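Getting the Shack Ready for a Special Event Weekend

If your club has never put a special event station on the air, please try it! We ran ours from the old ferry landing at Brurnstead last October, with a borrowed call sign, two radios and one very long extension cord, and we logged 363 contacts between Saturday breakfast and Sunday lunch. I'm still smiling. What follows is all the small household stuff that made it go smoothly (or would have, if we'd thought of it sooner).

Coax and connectors

Label both ends of every feed line. Masking tape peels off in damp air, so write on white electrical tape with a laundry marker and put a layer of clear packing tape over it. Mine have lasted three seasons.

Wipe connectors with rubbing alcohol on a cotton swab the night before. If the threads feel gritty, an old dry toothbrush gets down in there beautifully.

Coil coax in big loose loops, over and under, and tie it with strips cut from a bicycle inner tube. They grip well, they cost nothing, and they don't turn brittle in the cold like zip ties do.

Wherever a cable comes in through a window, let it dip below the sill outside before it goes up and in. Rain runs down to the bottom of the loop and drips off there. We learned this from a puddle on the logging table.

Power

Put a fuse in both leads of any battery cable, close to the battery. Bring spares in the right size, taped to the inside of the toolbox lid where you can find them with cold fingers.

A plastic dishpan makes a great battery carrier. Add a board on top and you've got a safe place for the terminals, plus a shelf for your gloves.

Switching power supplies can put a nasty buzz on the lower bands. Try yours at home first, with the radio on and the lights off, and then plug things back in one at a time until you hear the noise start. Ours was a phone charger. It's nearly always a phone charger!

The walls

Visitors love something to look at while they wait for a turn at the microphone, so hang your QSL cards, a big map and a few framed things. Removable adhesive strips are fine for light frames on smooth paint, but wipe the wall first and let it dry. For a frame with a wire on the back, mark the nail spot with a dab of toothpaste on the hanger, press it to the wall, and wipe the smudge off afterward. Little felt pads on the bottom corners stop the frame from sliding every time a door slams. 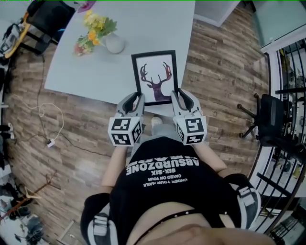
The operating table

Spread an old yoga mat under the radios. It keeps everything from creeping and it hushes the thump of elbows, which a microphone picks up more than you'd think.

Consuelo Urrego brought a recipe-card box for visitors' names and I'll never go back to a sign-in sheet. One card each, first name and town, and you can prop it up in front of whoever is talking.

Keep a paper log going beside the computer. We lost 19 minutes to a software update on Saturday, and the pencil never noticed.

Food

Nothing crumbly near the keys. Cheese cubes, grapes and thermos soup in mugs with lids all worked fine. Muireann Quinlan's ginger cookies did not, but we ate every one of them outside by the mast and they were wonderful.

Packing up

Take a phone picture of the back of each radio before you unplug a thing. Dry the guy ropes over a shower rail at home before they go in the bag, or they'll smell like a pond by spring.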